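Folding towels on a table

I used to fold everything on my knee in front of the telly, and I must say a proper table is so much kinder on the back. Lay the thick towel down first, nice and flat, and smooth it out with your hands from the middle — never mind the odd crease.
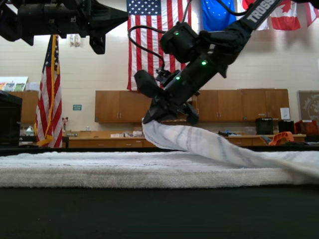

Thinner striped ones are best given a good shake and then folded in thirds, long sides in, so they sit neatly on the shelf with the fold facing you. I keep 16 on the go, which is plenty for us, and the oldest go at the bottom of the pile for muddy dogs and May picnics!

Conall Keane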